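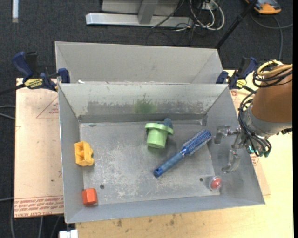

처음 상담을 신청할 때는 이런 이야기를 누가 들어 줄까 싶었는데, 첫 전화에서 한 시간 가까이 말을 끊지 않고 들어 주셨습니다. 사건 이후 언론에서 온 전화는 대부분 십 분을 넘기지 않았거든요. 오빠의 이름을 끝까지 제대로 불러 준 곳이기도 합니다. (유족 모임 참가자)

회사 소개

그로나리(Gronari)는 테러와 무력 분쟁으로 가족을 잃은 사람들의 증언을 기록하고, 유족의 동의를 얻어 공개하는 기록 회사입니다. 두 사람이 시작한 작은 번역 사무실이 전신이며, 현재는 기록, 번역, 법률 안내를 맡은 직원 17명이 일하고 있습니다.

하는 일

증언 기록
유족이 원하는 장소와 언어로 면담을 진행합니다. 면담은 한 번에 두 시간을 넘기지 않으며, 보통 4회에 나누어 합니다. 녹음 파일과 녹취록은 먼저 본인에게 전달하고, 수정이나 삭제 요청은 공개 후에도 받습니다.

번역
한국어, 영어, 히브리어, 우르두어, 힌디어를 비롯해 모두 8개 언어를 다룹니다. 재판 기록과 추도사는 번역자 두 명이 교차 검토합니다. 종교 용어는 해당 공동체에서 쓰는 표기를 따릅니다.

추모 행사 지원
기일 행사의 안내문 작성, 통역, 취재진 접수를 대행합니다. 유족이 취재를 원하지 않는 경우에는 행사 장소와 시간을 외부에 알리지 않습니다. 해외에서 열리는 행사는 현지 협력사 오를 통해 준비하며, 신청은 행사일 두 달 전까지 받습니다.

온라인 기록관 올틱(Oltik)
공개에 동의한 증언은 올틱에서 열람할 수 있습니다. 현재 78건이 올라와 있고, 지역과 연도별로 찾아볼 수 있습니다. 열람은 무료입니다. 인용할 때는 각 증언 아래에 적힌 표기 방식을 따라 주십시오. 교육 기관에서 수업 자료로 쓰려면 별도의 이용 신청서가 필요합니다.

운영 원칙

그로나리는 정당이나 정부 부처의 홍보를 목적으로 한 의뢰를 받지 않습니다. 특정 국가나 종교에 책임을 묻는 발언은 증언자의 말 그대로 싣되, 회사의 입장으로 인용하지 않습니다. 가해자의 사진과 선언문은 싣지 않습니다. 미성년 유족의 면담은 보호자와 본인이 모두 동의한 경우에만 진행합니다.

증언자에게는 비용을 청구하지 않습니다. 운영비는 언론사와 연구 기관의 번역 의뢰에서 나오는 수입과 바다위(Badawi) 재단의 지원금으로 충당합니다. 지원금은 전체 예산의 3분의 1 정도이며, 매년 9월에 결산 자료를 홈페이지에 올립니다.

협력 기관

트로키비어(Trorkivier): 음성 자료 보존 및 복원
바다위 재단: 면담자 교육, 운영비 지원

문의

면담 신청과 자료 이용 문의는 홈페이지 하단의 양식으로 받습니다. 전화 상담은 평일 오전 10시부터 오후 5시까지이며, 점심시간에는 연결되지 않습니다. 방문하실 분은 미리 연락해 주십시오. 건물 정문이 공사 중이어서 당분간 후문으로 출입하셔야 합니다.

최종 수정: 2020년 7월 24일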